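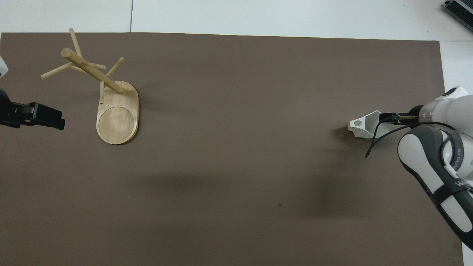 Participants wanted: does anyone need a mug tree?

Trarkel is looking for 20 people to live with a mug tree for a month and tell us whether it earned its place on the bench. We have our doubts. Most kitchens already have a cupboard, and a cupboard holds mugs perfectly well.

Petchrat, who sell kitchen storage, say a stand frees up shelf space and dries cups faster. Maybe so. We haven't seen figures we'd put our name to, and a stand takes up bench space that somebody was probably using for the toaster. We'd like to hear from people who make tea every day and have no stake in the answer.

What's involved

You'll get one wooden stand and a set of white cups to use in your own kitchen throughout June. Hang them, wash them, ignore them, whatever you'd normally do. Keep a short diary for the first 14 days, then fill in a longer form at the end of the month. Allow seven minutes a day for the diary. Past participants will tell you it's more like ten. 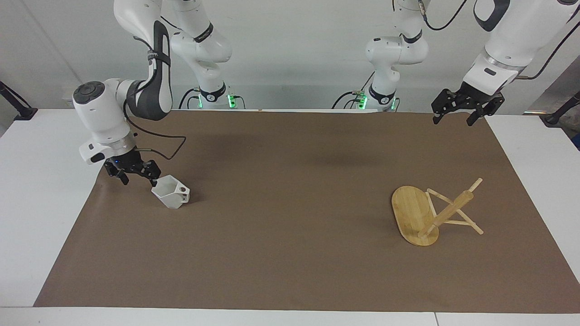
We're particularly interested in spills, tips and near misses. If a cup won't stay on its peg, or the whole thing goes over when you reach for the one at the back, write it down. Please don't be polite about it. Last year's dish rack study at Plakholm was full of people calling things "quite handy", and we learned very little.

Who can apply

Adults in shared or family households with at least one regular tea or coffee drinker. Left-handers are very welcome. If you already own a mug tree and love it, this one isn't for you.

Payment

$300, paid once the final form is in. No diary, no payment. You can keep the cups. The stand comes back to us, unless you can make a decent case for it.

To apply, send a paragraph on where your mugs live now and what annoys you about it to the Trarkel household panel.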